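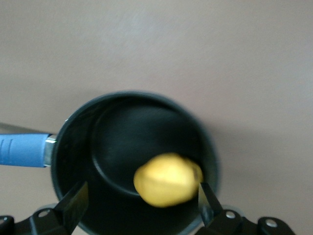 Khadija Tahiri wrote after last week's session to ask whether she really had to salt the water before it boiled, as her grandmother always insisted, or whether it made no difference at all and she could stop feeling guilty about it. Alun Morgan replied underneath that he had heard salt makes water boil faster, and that he would quite like this settled before Friday.

Home | Courses | Handouts | Timetable | Contact

Kitchen Science for Beginners
Handout 4: Boiling, simmering and what salt does

Print this page | E-mail this page

Thank you both, because that is very nearly the whole of this week's handout in two questions, and I am always happy when the class does my planning for me.

Let us take Alun first. Salt does not make water boil faster. If anything it raises the boiling point, though by so little at the amounts we cook with that your kitchen thermometer will hardly notice. What people often see is a sudden rush of bubbles when the salt goes in, and it does look very convincing! The grains give the bubbles somewhere to form, you get a lively fizz for a moment, and then it settles down again.

As for Khadija's grandmother, you may salt early or late as you please, so long as it has dissolved before the pasta or potatoes go in. I salt late myself, but that is only habit (and a dislike of forgetting whether I have done it already).

Boiling and simmering

Please learn to tell these apart by eye and by ear. At a simmer, small bubbles rise gently here and there and the surface only trembles. At a full boil, the whole surface rolls and stirring will not calm it. Once water is at a full boil, turning up the heat does not make it any hotter – you simply lose more of it as steam, and pay for the privilege. Your potatoes will cook just as quickly at a modest boil, and they are less likely to fall apart.

Height matters too. The higher up you live, the lower the temperature at which water boils, so things need longer. Dezső Simon told us in May about cooking beans at a mountain hut at 1,614 metres, where water boils at nearly 95 degrees, and how very late supper was.

Lids

A lid keeps in the steam, and with it a good deal of heat. Use one while bringing water up, and tilt it or take it off for anything starchy that likes to foam over.

To try at home

Heat the same amount of cold water twice in the same pan, once with the lid and once without, letting the pan cool fully in between. Write down both times. Then taste plain pasta water before and after salting, and make a note of how much you used. Bring your notes along, however splashed they are.

Related handouts
Handout 2: Why onions go brown
Handout 3: Eggs, gently
Handout 5: Thickening a sauce
Reading list for the spring term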